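Grewal Regional Library Service
Thread: Changes to meeting room and study space bookings
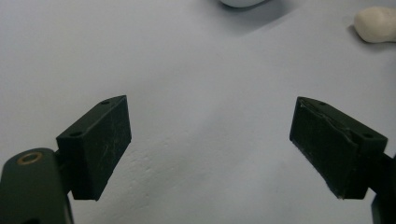 Bookings update: pale grey-white surface, close view.

1/ From the start of August, the Grewal Regional Library Service will introduce a revised booking policy for meeting rooms and study spaces at all branches. The main changes are set out in this thread. The full policy is available at every service desk and on our website.

2/ The current policy was written when the service had far fewer rooms and most bookings were made by telephone. Last financial year we received 2,087 booking requests. Of these, 838 were declined, in most cases for the reason that the room had already been reserved.

3/ A review led by Naveen Mittal, Manager of Branch Operations, examined how those reserved rooms were being used. It found that a considerable share of bookings were neither attended nor cancelled, particularly on weekday evenings.

4/ Under the revised policy, a booking will be released if the room has not been claimed within 20 minutes of the start time. Staff will then offer it to anyone waiting. Please telephone the branch if you are running late and the room will be held for you.

5/ Individual members may hold up to three upcoming bookings at a time. Community groups registered with the service are exempt from this limit and may continue to reserve a regular slot for up to one school term in advance.

6/ Study rooms may be booked for a maximum of two hours per person per day. If no one is waiting at the end of that period, you are welcome to ask at the desk for an extension.

7/ Room hire remains free for library members, registered charities and neighbourhood groups. A fee continues to apply to commercial bookings. The schedule of fees has not changed and will next be considered as part of the annual budget.

8/ Porneo Branch: the large meeting room can now be divided by a folding partition. Each half may be booked separately. Groups needing the whole room should select "Porneo — combined" when making their request, as booking one half does not hold the other.

9/ Jomach Branch: the upstairs study rooms are reached by stairs only until the lift replacement is complete. A ground-floor room has been set aside for members who cannot use the stairs. It can be reserved by telephone or in person and does not appear in the online calendar.

10/ We have received several questions about after-hours access. Groups with an existing after-hours agreement may continue under its present terms. New agreements will be considered once the revised policy has been in place for a full term.

11/ Food and drink: cold food and covered drinks are permitted in meeting rooms. Hot food is permitted at Porneo only, where there is an adjoining kitchenette. Please wipe down tables and place all rubbish in the bins provided before leaving.

12/ Noise: study rooms are not soundproof. Music practice, choir rehearsal and amplified sound should be booked into a meeting room, and branch staff can advise on suitable times. Story time and the homework club will continue to have priority in the rooms beside the children's area.

13/ Cancellations can be made online, by telephone or at any desk. Two missed bookings within a term will result in a reminder. A third may lead to online booking being paused for the remainder of that term, although rooms may still be requested in person on the day.

14/ Members who miss a booking through illness, caring responsibilities or an emergency should let us know when they are able. Staff have discretion to disregard a missed booking and no documentation will be required.

15/ Bookings already confirmed for August and later will be honoured, including those that exceed the new limits. There is no need to rebook. Any member with more than three confirmed bookings will simply be unable to add another until the number falls.

16/ Inès Vasseur, Community Programs Coordinator, will be available at the Porneo Branch on Friday from 4 pm to assist groups with registration. Please bring the name of your group, a contact person and an indication of your usual meeting times.

17/ Registration forms are also available in large print and may be completed by telephone with the help of an interpreter. To arrange this, speak with staff at your nearest branch.

18/ A question received since this thread began: may a child book a study room? Members aged 12 and over may book in their own name. Younger children may use a study room when accompanied by an adult, who should make the booking.

19/ A further question: the projector in the Jomach meeting room may be used at no charge, but it must be requested at the time of booking. Laptops and adaptors are not supplied.

20/ Feedback on the revised policy is welcome until the end of term — in writing at any branch or through the contact form on our website. Comments left as replies to this thread will be read, but we are unable to respond here to matters involving individual accounts.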